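Search this site
Type and hit enter

Filed under: Home & Kitchen, Rambling

March 24, 2021

I've been batch cooking for a year now, and I keep getting asked how I do it, mostly by people who have seen the inside of my freezer and want to know if I'm all right. So this is the long answer. It's mainly soup.

My favourite tubs are the cloudy plastic ones with the amber-orange clips on all four sides, and they're what I'd buy again.
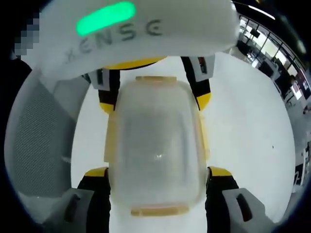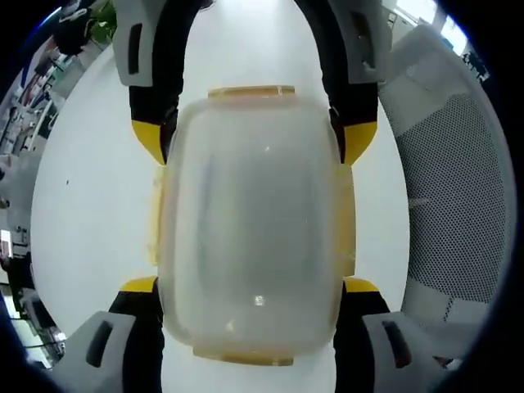
How it started

I moved to Arkirby for work and my new kitchen came with a freezer far too big for one person. For the first month it had peas in it. Then my neighbour Lacey Sowerby gave me a carrier bag of leeks off her allotment, then another bag, then a third, and I either had to learn to make soup or stop answering the door.

I made leek and potato and got 15 portions out of it, and for the next fortnight I didn't cook a single thing on a work night. I'd get in, put a tub in the microwave, have a bath. Bliss! I was completely hooked after that and started planning my weekends round it, which sounds sad written down but I really do enjoy it.

What I make

Leek and potato, still. Lentil and tomato, with loads of cumin. A chicken and barley one that takes most of a morning and makes the whole flat smell lovely. My friend Dean Rowbotham swears by freezing chilli without the beans and adding them later, and I've tried it his way and mine and can't taste any difference (sorry Dean).

Things I've stopped freezing: anything with cream already in it, pasta of any shape, and boiled potatoes in chunks, which go like wet sponge. Mashed is fine. Blended is fine. I did a whole fish pie once and ate it over four nights feeling more and more sorry for myself.

Labels, and the great curry mix-up

Write on the tub before you fill it. I used to think I'd remember, and then I took what I was sure was curry round to Wayne Stockdale's for tea and it was stewed apple. We had it with rice waiting on the side. He still brings it up.

I use masking tape and a biro now. Name, month, and how many it feeds. The tape peels off in the wash most of the time – if it doesn't, a bit of cooking oil on a cloth shifts the sticky stuff.

Leave a gap at the top as well, a thumb's width or so. Soup swells when it freezes and I've had a lid ping off in the night and scare me half to death.

What it costs

I kept my receipts for a while because I was curious. My last big cook came to £27, and that included a whole chicken and a bag of barley I've barely dented. Onions and carrots I get from the stall by the Horrocks car park, where they sell the wonky ones cheap late in the afternoon. Herbs I freeze in ice cube trays with a drop of oil.

Next on the list for April is bread rolls, if I can find room for them. I've got a dough proving as I type this and I need to go and poke it.

Contact | Copyright 2021, all rights reserved | Back to top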